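Limited Editions and Package Size
Course notes, Packaged Snacks and Sweets, Unit 6
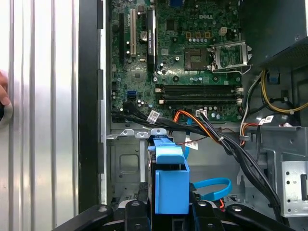
Fig. 1. Dell desktop with the side panel off: empty CPU socket, empty memory slots.

Reading for this unit: the Skalosel cookie packet and the Skorard case sheet. Bring both to the tasting.

1. What counts as a limited edition
A limited edition is a flavor, shape or filling sold for a set period alongside the regular product. A seasonal item comes back every year. A limited edition may or may not. Some companies use the two words as if they meant the same thing, so check the sales dates before you classify anything.

Skalosel, the cookie line we use in this course, has one regular flavor (vanilla creme) and one October flavor (maple). The maple cookie has been sold every fall for six years. By our definition it is seasonal, even though the wrapper says "limited."

2. Package size
The regular Skalosel tray holds 30 cookies. The maple tray holds 20. Both sell at the same shelf price, so the price per cookie goes up by half. Work this out yourself before the quiz:

30 cookies at $4.50 = 15 cents each
20 cookies at $4.50 = 22.5 cents each

Reasons a maker might give for the smaller tray: a costlier filling, short production runs, and shoppers who want to try a flavor once without buying a lot of it. Shelf space also matters. Stores often put these items on an end display, where a shorter tray fits two deep.

3. Changing only the filling
The cheapest way to make a new edition is to keep the wafer and change the creme. Color and aroma do most of the work. In last year's tasting, many students could not tell the maple creme from the Gornelach caramel creme once the color was hidden. Changing the wafer costs more, as baking time and moisture have to be tested again.

Shi takes the other route. Its rice crackers keep one base and change only the dusting, which goes on after baking. Leftover base can go into the regular bags.

4. Tasting procedure
Taste the regular product first. Eat one whole cookie, then the wafer and the creme apart. Drink water between samples. Write down aroma, sweetness, texture and aftertaste before you talk to your group. Use the 6-point scale on the back of the score sheet and do not give half points.

Score sheets are due 8 August 2025. Put your section number in the top corner and staple the wrapper to the back.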